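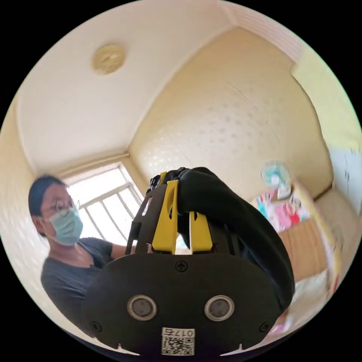

What Is in a Room?

A room is a space inside a building that has been closed off for people to use. Most people spend many hours of every day in rooms. They sleep in them, eat in them and learn in them. Even so, the parts of a room are easy to overlook. This page from the Pridamcombe House Museum explains what those parts are called and what each of them does.

Walls

Walls hold a room together. Some walls also hold up the floor or the roof above. These are called load-bearing walls, and they must never be taken down without the advice of a builder. Other walls only divide one space from another. They are called partitions.

The place where two walls meet is a corner. If you look closely at the corners of an old house, you may find that they are not perfectly straight. Houses move a very small amount as the ground beneath them dries out in summer and becomes damp again in winter.

This movement can also make thin cracks in the plaster. Plaster is a paste that is spread over a wall and left to harden. It is strong, but it does not bend well. A thin crack is often harmless. A wide crack, or one that keeps growing, should be shown to an adult.

Wallpaper

Wallpaper is paper, or a material like paper, that is glued to a wall in long strips. Many wallpapers have a pattern, such as flowers, stripes or dots. The person hanging the paper has to line up each strip with the one beside it so that the pattern matches. Small dots are a popular choice for pale rooms. From far away they can seem to vanish, and the wall looks plain.

The museum keeps a collection of 486 wallpaper samples in its Vokdale Gallery. Visitors may touch 11 of them, which are fixed to a board beside the door. The others are kept in drawers, away from the light, so that their colors do not fade.

Ceilings

The ceiling is the surface over your head. Many ceilings are painted white. White paint sends light back down into the room and makes the space feel brighter.

Some ceilings have a round decoration called a medallion. It is usually placed where a lamp hangs, or where a lamp once hung. Medallions were first made from plaster. Today they may also be made from lighter materials. They can be white, like the ceiling, or painted in another color, such as gold.

Windows

A window lets daylight into a room. If it opens, it lets in fresh air as well. The part that surrounds the opening is called the window frame.

Two other things are often found near a window:

Curtain rail – a long rail along the top of the window. Curtains hang from it and slide from side to side.

Security bars – metal rods fixed across a window. They may run up and down, from side to side, or both ways to form a grid. Bars make it hard to climb in or out, but light and air can still pass between them. In a bedroom, some bars must be made so that they can be opened from the inside in case of fire.

Try It Yourself

Choose a room at home or at school. You will need 2 sheets of paper and a pencil.

On the first sheet, draw one wall of the room. Include the corners, any windows and any pattern on the wall. On the second sheet, draw the ceiling as it looks when you stand in the middle of the floor. Write the correct name beside each part.

Look at the room again at a different time of day – early morning and late afternoon are good times to compare. Notice which wall is brightest. Shade the darker walls lightly with your pencil.

School groups may bring their drawings to the Vokdale Gallery in September, when the museum displays pupils' work beside the wallpaper board.

Words to Know

Load-bearing: holding up the weight of something above.
Medallion: a round decoration on a ceiling.
Partition: a wall that divides a space.
Plaster: a paste that hardens to make a smooth surface.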